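Search products Search All categories

Tuvlow Bathroom and Travel Restock Bundle
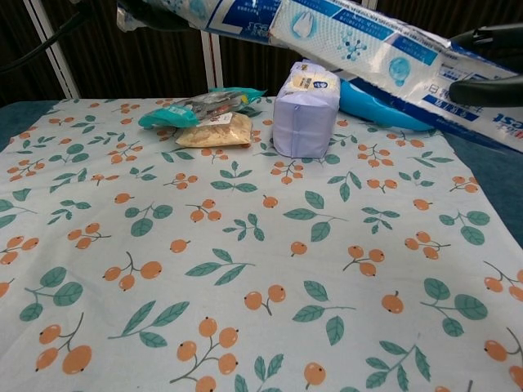
The Tuvlow bundle is a bathroom top-up for short-stay cabins, caravans and guest rooms, packed by Clokberg and sent out in a single carton. Everything in it is an ordinary retail item in its own wrapper, so it can go straight onto a shelf or into a guest basket. The dental line comes in long flat wrappers, and the one currently in stock is blue and white with a white tooth in a light-blue glow printed on the middle section. The soft goods come as plastic-wrapped blocks with folded ends, like the pale purple one on the tablecloth, and these stack well in a narrow cupboard. Wrapper colours and brands change with supply. If you need a particular brand, ring before you order.

What you get

The standard carton holds 25 wrapped items, divided between dental and soft goods. Hand soap can be added at the checkout. We don't include razors, aerosols or anything with a fuel cell, which keeps the carton within the limits for regular parcel post.

Flexible wrappers pick up creases in transit. A crumpled end is not a fault and we don't take returns for it. An opened seal is a fault, and we'll replace the item if you let us know within 11 days of delivery.

Carton details

Outer carton: single-wall cardboard, Hauser size 2
Items per carton: 25
Length: 600 mm
Closure: paper tape, no staples
Storage: cool and dry, out of direct sun
Reorder code: TUV-RB

The carton is too long for most bathroom vanities but fits on a standard linen cupboard shelf. If shelf depth is a problem, take the soft blocks out and stand them on end. The long dental packs can be laid flat across the top of them.

Add-on tray

The Itach tray is sold separately. It's a shallow grey tray with one divider, meant for a benchtop or the top of a bar fridge, and the long dental packs sit in it lengthways. It wipes down with warm water and a bit of detergent. Don't put it in the dishwasher — the divider warps. Trays bought before May 2019 have a fixed divider and can't be fitted with the newer clip-in one.

Ordering

Single cartons are sold at the list price. Orders of 2 or more to the same address go on one freight charge. Caravan parks and motels can set up a standing order, monthly or quarterly, and change the quantity up until the carton is packed. Standing orders are paused over the July stocktake unless you ask for yours to be sent early.

We've supplied over 600 cartons of this bundle in its present size. The earlier half carton has been discontinued and its reorder code no longer works.

For trade accounts, colour requests or a missing item, contact Ottilie Eder in the Clokberg order office. Please have your invoice number and the reorder code handy. Pick-up from the warehouse is by arrangement only — there's no counter stock of the Tuvlow range.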